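She asked me to leave her name out of it ("everybody in Flallby knows who I am anyway, and nobody else needs to"), so I'll just say that she taught home economics at the middle school until the program was folded, and that she put a bowl of corn chowder in front of me before I had my coat off.

Her first teaching kitchen was on Direck Street, over the hardware store, with 6 stoves and one good knife. "The good knife was mine," she said, "and I took it home every night in a dish towel. I had children who had never peeled anything! They were so proud of those potatoes, and the potatoes were the size of marbles by the time they got done." 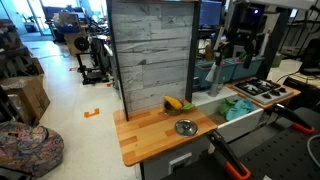

She believes in starting with soup. Bread takes too long for a child to stay interested, and eggs go wrong in ways that upset people, but soup forgives you. "You can put the onions in late. You can forget the salt and fix it at the table. I must have tasted 500 bad soups in that room and I was glad of every one of them, well, nearly."

We talked for a while about the old classroom, which was never meant to be a kitchen and had to share its space with whatever the school couldn't fit anywhere else. She didn't mind that as much as I would have. Children are used to a busy room, she told me, and they'll cook happily beside a pile of folding chairs if you let them.

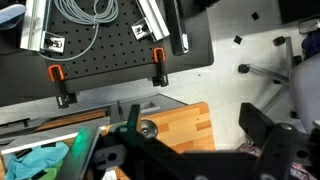 *Light gray cable coiled on a perforated black board.*

What she did mind was the washing up. The recipe sheets she handed out, from a little booklet printed by Grgić and Sons, ended when the food was on the plate, and she used to write two more steps at the bottom of each one by hand. "Wash it. Put it away. I wrote that on every single sheet, and they'd still try to slip out the door at the bell."

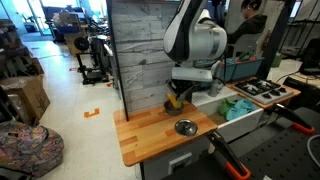
Her grandchildren come over most afternoons now, and she is teaching them the same way, beginning long before they're allowed near a burner. Play counts, in her view, and she'll correct a pretend soup as seriously as a real one. The lid goes down on the counter in front of the pot, just as it does on the little striped counter here, where you can find it again without looking. She is less forgiving about dishcloths left bunched up in a sink, toy or otherwise. "Hang them up! I don't care if you're four."

I asked what she'd cook if she could only teach one more lesson, and she went off to find the answer in a drawer. It was a card for Fandetti vegetable soup, named for the grocery that used to give the school its bruised carrots, with a butter stain over half the ingredients. She let me copy it down while she told me about the fall supper, when her students fed the whole town and ran out of spoons.
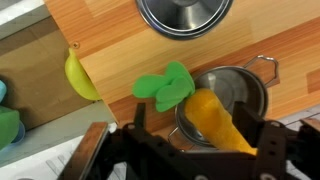

*Plush carrot and a small steel pot.*

"October," she said, when I wondered what time of year that was. "It was raining, and they stood in line all the way down the stairs. You'll have some more chowder before you go." I had some more chowder.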